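Clorthorpe Ward Association

The Clorthorpe Ward Association is a local political club in the town of Clorthorpe. It brings together party members who live in the ward, chooses the ward's council candidates and sends delegates to the district party. As of Dec 31, 2018 it had 100 paid-up members, making it the smaller of the two ward associations in the town. The other covers Fladach.

History

The association was formed when the old Burkberg branch was split in two after a boundary change. Burkberg itself went to the Fladach side, along with the branch's bank account, and the division of the funds was argued over for several years. The present rules were adopted at the first annual meeting after the split and have been amended twice.

Meetings

General meetings are held monthly except in August. Members gather for a meal beforehand, and business begins once the plates are cleared. A quorum is 16 members. The annual meeting takes place in January, when officers are elected and the accounts are approved. 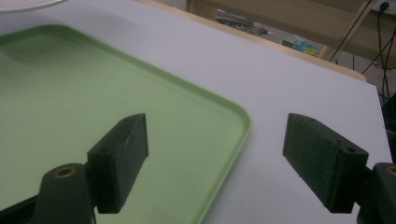 Light green tray on a white tabletop.

Motions must reach the secretary a week before the meeting. Late motions may be heard if two-thirds of those present agree. Speakers are limited to three minutes, except the person moving a motion, who has five and a short right of reply.

Candidate selection

Anyone who has been a member for 60 days may vote in a selection. Applicants are interviewed by a panel of five, which draws up a shortlist, and the final choice is made by secret ballot at a general meeting. If no applicant wins more than half the votes, the lowest is dropped and a further ballot is held. Postal votes are accepted only from members who are ill or working away.
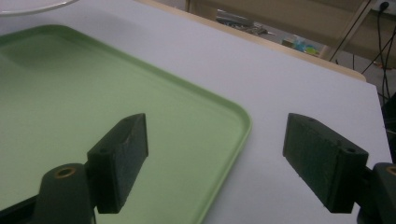
Election results

The association's candidate held the ward at the most recent full council election with 2,541 votes. The second seat was lost to an independent who had campaigned against the closure of the Burkberg road library. Turnout was higher than in Fladach, where both seats were uncontested.

Tamošiūnaitė Room

Most meetings are held in the Tamošiūnaitė Room, a first-floor room above the former corn exchange. It is hired by the evening from the town council. Selection meetings are sometimes moved to the school hall in Fladach Lane, which has step-free access.

Common questions
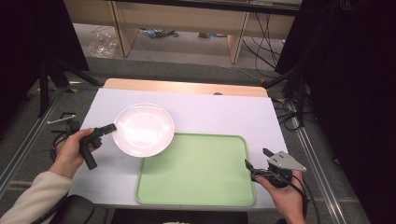
Can people who are not members attend a general meeting?
Visitors may attend and listen if the chair is told beforehand. They may not vote or move motions, and they are asked to leave during candidate selection.

See also

Fladach Ward Association
Burkberg branch (dissolved)
Clorthorpe Town Council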